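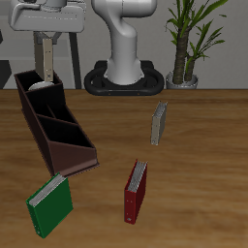
4. Recording your first batch of examples

I'd set aside a good hour for this (60 minutes is what I tell everyone, and Svend Hviid still goes over). You'll need Tastari running, the Sullix controller connected, and a new session open. Give the session a name you'll recognise later. I have a folder full of "test2" and I regret every one of them.

1. Click Reset Layout and wait for the objects to settle.
2. Press the left trigger to take control of the arm.
3. Do the task once at an easy pace, then press Save.
4. Repeat until you have 20 good runs.
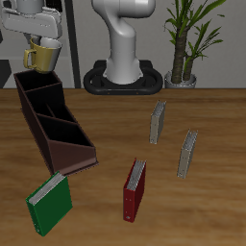 Pace matters more than people expect. The learner copies your pauses as well as your movements, so if you dither over a drop, it'll dither too! With the mug over the organizer, like this, make up your mind which compartment you're going for and lower it in one go. If you've lined it up badly, bin the run and start again.

Note: a fumble you recover from smoothly is worth keeping. I tag mine "recovery" so Nandini Reddy can filter them out when she wants a clean set.

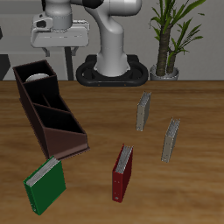

Do I have to reset the layout after every run?
Reset it each time, please. Runs that all start from the same leftovers teach the arm one starting position and not much else, and we had to throw out most of a September batch for that.

Caution: don't change the control speed halfway through a batch. Finish it, save, then open a new session. 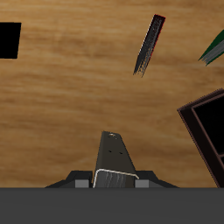
5. Checking the camera views

Every run is saved with more than one view, and I play them all back before uploading. It's dull, but do it. In the close view you want the gripper finger at the bottom centre with plenty of bare table ahead of it, as it is here, and it's fine if the brown container runs off the right side. If the finger is missing altogether, reload the view and record 2 short test runs before carrying on.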